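Project report: what our hand-held gripper kit should cost (and what we forgot)

My half of the Pindesach project was the money half. Jhonatan Montoya did the mechanical drawings and I got the spreadsheet, which I moaned about for a week and then got oddly fond of. The department gave us a ceiling of 1000 pounds for the whole thing, and the first version of my budget sailed past it before we'd bought a single screw!

The big choice was between a small arm from Farbridge and hand-held grippers we could carry to any desk. The arm quote ate the lot, with no spares and a delivery time of 12 weeks. So hand-held it was, with printed plates from Womlow and the soft pads ordered separately - I'd wanted one supplier for everything, but the postage worked out cheaper split.

We planned the trials with things people already own, so the object budget is tiny. A computer mouse was first on the list.
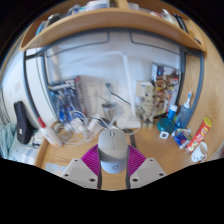
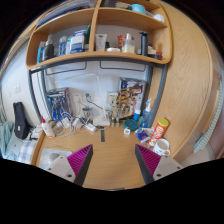 Ribbed magenta pads on both fingers, in all four. 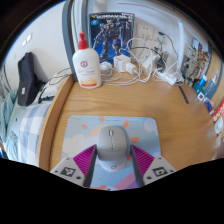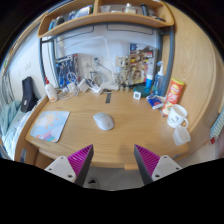
Restrepo read the draft on Sunday and wrote back that the pads were the line to worry about: "You've costed one set as if it lasts for ever. Put in 5 pairs at least, and price the screws while you're at it, they go missing faster than anything." Fair enough. I'd put the pads under 'fixed parts' next to the plates, and they've now moved to consumables with a row of their own (and yes, the screws have a row too).

The other thing I got wrong was storage. Video files are enormous and I had nothing down for drives, so 13 per cent of the total has gone there, mostly out of the travel money. We can walk to most places anyway.

Still open:
Whether to buy a second gripper now or wait for next term's money.
Whether Womlow will do a student price on repeat plates. I've emailed twice.
Who pays if something gets dropped - Jhonatan thinks the department, I think us.

The revised spreadsheet goes in with the February claim form, and I'll add the pad invoice once it turns up.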